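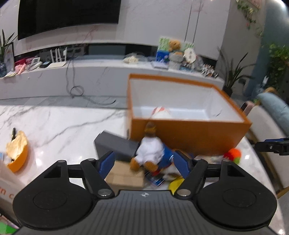

How many hand-held grippers should a household collection project budget for in its first year? A project of our size should plan for one gripper per operator plus one spare for each site, with finger pads and screws bought as a separate line.

4. Equipment Planning

The purchase plan covered 3 sites and was drawn up by Kurian and Dizon before any operator was hired. Quotes were requested from two suppliers, Hivard and Rirnico. Hivard offered the lower unit price, but its delivery terms ran past November, and the order went to Rirnico for that reason.

Figure 4. Hand-held gripper with blue finger pads, held open at a pile of household items on a marble table. An open orange box stands behind the plush toy.

Parts that wear were budgeted apart from the grippers themselves. The plan allowed 159 replacement pads across all sites – a figure set by the supplier's minimum order and not by measured wear. Storage, chargers and shipping cases were charged to the general fund of the Clolis project.

Household items for the sorting task were given a small allowance per site. Operators were asked to use what a home already held before buying anything new. Boxes and soft toys were the most frequent requests, and both could be met at low cost.

A reserve of 5 percent was kept for repairs. Requests against it required the signature of the site lead and were reviewed at the end of each month.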